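The Primska Vote: your questions answered

Every year the people of Atero decide how a slice of the town's money is spent, and we love it. If you've just moved here, or you've lived here for ages and always meant to join in, start with this page. We add to it whenever the same thing gets asked twice at the Sunday stall.

GETTING STARTED

What is the Primska Vote?

It's a public vote on small projects for the town, named after Primska Lane, where the first project was built (the raised crossing by the bakery, if you've ever wondered who to thank). Residents put forward ideas, the council works out what they'd cost, and then everybody who lives here can vote. The ideas at the top of the list get paid for until the pot runs out.

Is it binding?

Yes! The council agreed at the start that it would carry out whatever wins, as long as it's legal, safe and on land the council looks after. It can't swap a winner for something it likes better. If a project gets stuck the council has to say why in public, and the sponsor is invited to the meeting to answer back.

Who can vote?

Anyone who lives in Atero and is in secondary school or older. You don't need to be on the electoral register, you don't need to be a citizen of anywhere in particular, and you don't need to own your home. People who work here but live elsewhere can put ideas forward but can't vote. That was a close call when the rules were written, and it does come up for review, so tell us what you think.

Do I have to sign up beforehand?

No. You give your name and address when you vote and that's checked afterwards. If you've moved recently, bring a letter or a bill with the new address on it. A tenancy agreement is fine too. A parcel label isn't (sorry to the gentleman who tried, it was a good effort).

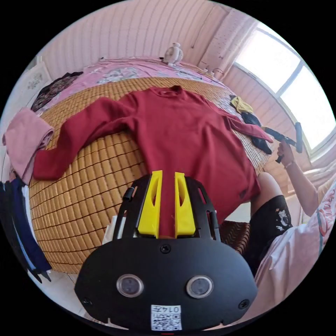 Dark red jumper on a woven bamboo mat

PUTTING AN IDEA FORWARD

What sort of thing can I suggest?

Anything that can be built, bought or put on for the whole town or a part of it. Past winners include benches along the canal path, a drinking fountain, a summer of outdoor films, new nets for the tennis courts and a proper bus shelter at the Vasseur estate, which people had been asking for through the usual channels for years. We adore the bus shelter.

What can't I suggest?

Things that pay wages year after year, things on private land, and anything that backs a party or a candidate. Roads belonging to the county are tricky as well. If your idea touches a county road, come and talk to us early and we'll find out whether they'd say yes. Sometimes they do.

How do I write it up?

On Form 2, which you can pick up at the library or fill in online. The main box is 200 words at most. Say what you want, where it should go and who it would help. You don't need to guess the cost and you don't need to sound like a planning officer. One of the best ones we've ever had began "My nan can't get up this hill" and it won by miles.

Why do I need signatures?

You need 100 of them, from people who live here, before an idea goes forward to be costed. Costing takes the council staff a fair bit of time and the signatures show that somebody besides you is keen. Please don't be put off! An afternoon outside the supermarket will often do it, and you'll come away knowing far more about your own idea than when you went in. People will tell you what's wrong with it. Let them, write it down, and change the idea if they're right.

Can I sign for more than one idea?

Sign as many as you like. Signing isn't voting, it only says you'd be glad to see it on the list.

Can two of us put in the same idea?

You can, and it happens most years with dog bins. If two ideas overlap we'll put you in touch and ask whether you'd like to join up. You don't have to. But joined-up ideas tend to do well, because the votes aren't split between them.

I'm shy about asking strangers. Any tips?

Go with a friend, wear something warm and learn one sentence off by heart so you never have to think how to begin. Thabiso Pretorius, who sponsored the canal benches, used "Do you ever walk along the canal?" and that was all he needed, since everyone does. Have two pens. Keep the sheet on a hard clipboard and hold it so people can read it for themselves, and if they say no, say thanks and let them get on with their shopping.

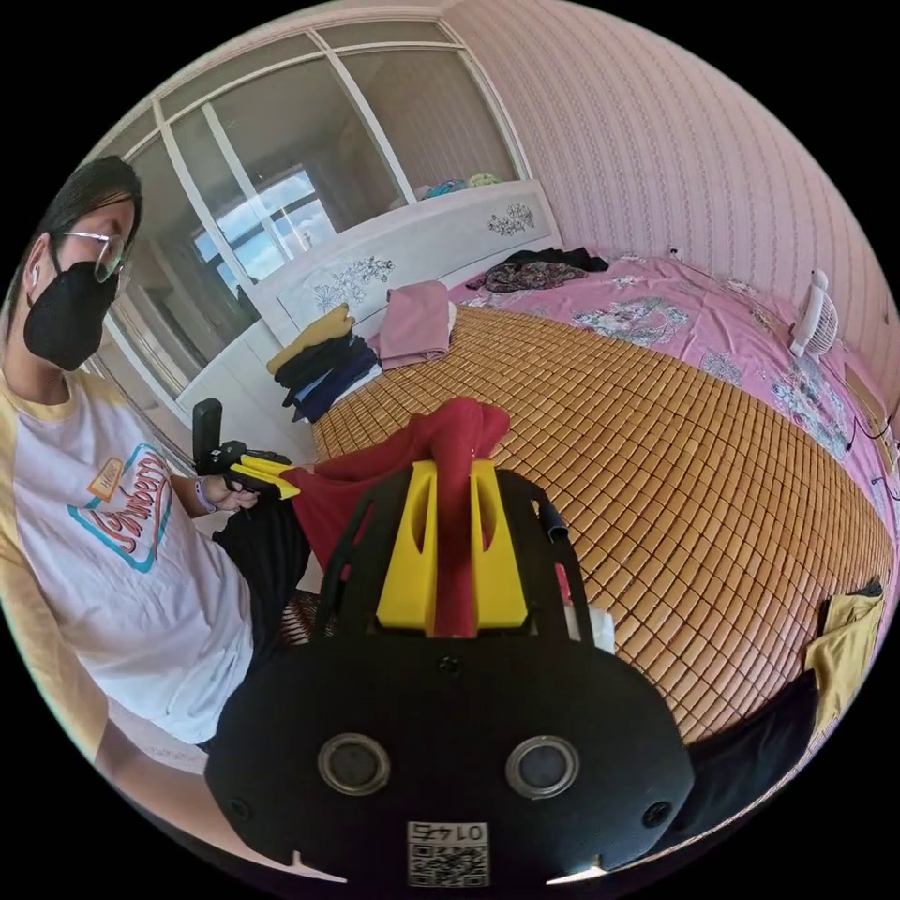

What happens after I hand the form in?

The names are checked, which takes a week or two. Then a council officer looks at whether it can be done and what it would cost, and writes to you with a figure. You get a chance to reply before anything is published. If they think it can't be done they have to give a reason, and you can change the idea and send it back once.

The figure they gave me looks far too high. What now?

Ask for the breakdown. You're entitled to it and the officers are used to being asked. Mathis Bodin did this with the tennis nets and found that new posts had been priced in as well, though the old posts were perfectly sound. The cost came right down and the idea went from a long shot to a winner.

Can I campaign for my idea?

Please do! Posters, leaflets, songs, a stall, knocking on doors, it's all welcome. There are a few rules. You can't spend more than the small limit printed on the back of the form, you can't offer anyone anything for their vote, and you can't put posters on trees or on the war memorial railings. You also can't run down somebody else's idea in print. Talk yours up instead, there's plenty of room.

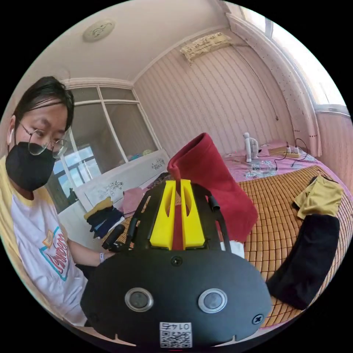 VOTING : HOW AND WHERE

How many votes do I get?

As many as you want to use. You tick every idea you'd be happy to see paid for, and each tick counts the same. It's called approval voting, and it's a lovely simple way to do it. There were 21 ideas on the last paper and you could have ticked every single one (though if you tick them all you haven't changed the order, so it's worth being a bit picky).

Why not just pick one?

We tried that in the first year. Good ideas for the same part of town took votes from one another and neither got in, and people went home cross. With ticks you never have to drop the thing you love for the thing you think might win.

Where do I vote on paper?

At the library, at the Vasseur community hall, or at the stall in the square on market mornings during voting. Papers are also sent to the sheltered housing and collected again by two people together. There's a large-print version at all of these and a reader at the library who can go through it with you out loud.

Can I vote online?

Yes, through Plolix, the voting site the council uses. You'll need a phone number or an email address so it can send you a code. It works on old phones, and it's been translated into the languages most spoken in the town. If yours is missing, tell us and we'll pass it on.

What if I vote on paper and online by mistake?

The paper one counts and the online one is taken out. You won't be in any trouble.

Can I change my mind?

Online, yes, right up until voting closes. On paper, no, once it's in the box it's in the box.

Is my vote secret?

Your name is kept apart from your ticks. On paper, you sign a list and then put an unmarked sheet in the box. Online, Plolix stores the two separately and the names are wiped after the count has been accepted.

Can I help my children or my mum fill it in?

You can read it out, explain it and hold the paper still. The ticks should be theirs. We know that's hard when your mum has missed the brilliance of the skate ramp.

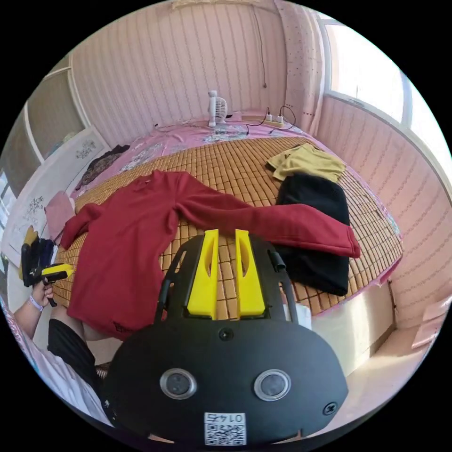
THE COUNT AND AFTER

Can I watch the count?

Oh, do come. It's in the Vasseur hall on a Sunday in December, doors open after lunch, and anyone can walk in. The papers are tipped out on the long tables and sorted in full view, the online totals are read out once the paper ones are done, and there's soup. The room goes so quiet before the last result! If you've only ever seen politics on the television, spend an afternoon at this.

What if there's a tie?

The cheaper idea goes first. If they cost the same, which has yet to happen, it's a coin.

What happens to ideas that don't win?

They stay on the council's list, and councillors do read it. A fair few have been picked up later from other money. You can also put the same idea in again next year, with fresh signatures. The drinking fountain lost twice.

How long until something gets built?

Small things by the summer. Bigger ones can drag on, especially if there's digging involved. There's a progress sheet on the library noticeboard, updated each month, and if a line on it hasn't moved for a while you're very welcome to ring the council and ask. We do.

Who's behind this page?

A handful of residents who've sponsored ideas, won some, lost some and got hooked. We aren't the council and we don't take sides on the paper. If something here is wrong or out of date, catch us at the stall or leave a note for us at the library desk.

My question isn't here.

Then ask it! Leave it at the same desk with a way to reach you, and if we don't know the answer we'll find the person who does.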